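Search this site Enter keywords Go

Home Robot Build, Handout 3: Shoe Rack Task
Reading time: 2 minutes

The Furkau arm now runs on its wheeled base. In this unit it learns to take one shoe from a rack and set it back. Before any code, look at what the head camera has to deal with.

Bare chrome rods are hard for the depth sensor. They reflect light in streaks, and the floor shows through the gaps. Fit the tiers as parallel lines from the color image, then use depth on the sneaker only. Sunlight on the floor also shifts the exposure.

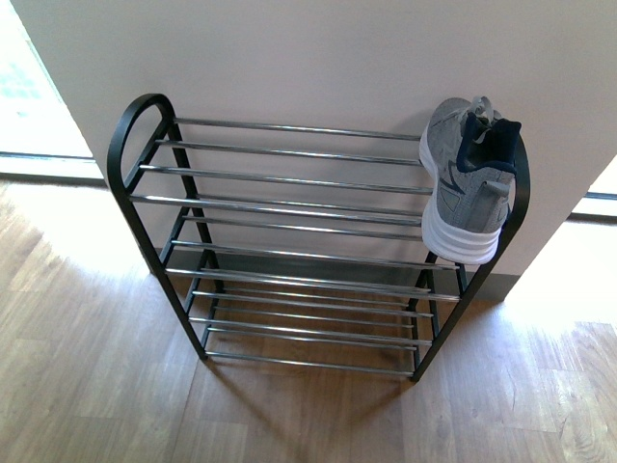
Setup at home

Lock exposure before the first run. Limit arm speed to 8 cm per second near the rods. Record 400 frames with the base parked, then move it and repeat. Keep both sets.

For next time: read the Poojary notes on grasping soft uppers.

Related handouts
Handout 2: Wiring the Grendia motor board
Histstead shared workshop: bench rules
Calibrating a head camera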